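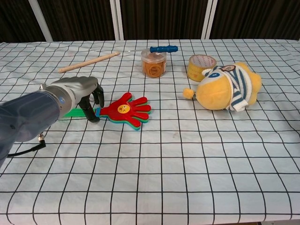

A hand clapper with a green handle, on a checked tablecloth.

Setcombe Systems Support: notice to all users of the Mimura package repository. Please read the full thread before running your next update. 1/9

The repository moves to a new server in August. The old address will continue to answer requests until the end of that month, after which it will return an error. Mirrors at Bataineh and Oswood are already in step with the new server. 2/9

Of the 1148 packages we carry, 157 have been rebuilt against the newer system libraries. The remainder are unchanged and will not be downloaded again. 3/9

Users on a desktop installation should open the update settings, remove the old Mimura entry and add the new one. The address is printed on the support page under Sources. Do not keep both entries active. Duplicate entries have caused the updater to stop partway through on older machines. 4/9

Users who work from the command line should edit the sources file as root, save a copy of the original, and refresh the package list before installing anything. If the refresh reports a missing key, install the keyring package first and try again. 5/9

The rebuilt packages need 300 MB of free space on the system partition. Machines with a separate boot partition should also have old kernels cleared. The cleanup tool will list them - it removes nothing until you confirm. 6/9

Sound and wireless drivers supplied by third parties are not part of this move. Please check with the supplier before updating a machine that depends on one. 7/9

Correction to post 2: the Oswood mirror refreshes every 12 hours, so new packages may appear there later than on the main server. Bataineh refreshes hourly. 8/9

Reports of failed updates should be sent through the support form with the updater log attached. Please state which mirror was in use and whether the machine was restarted afterward. Replies to this thread are not monitored. 9/9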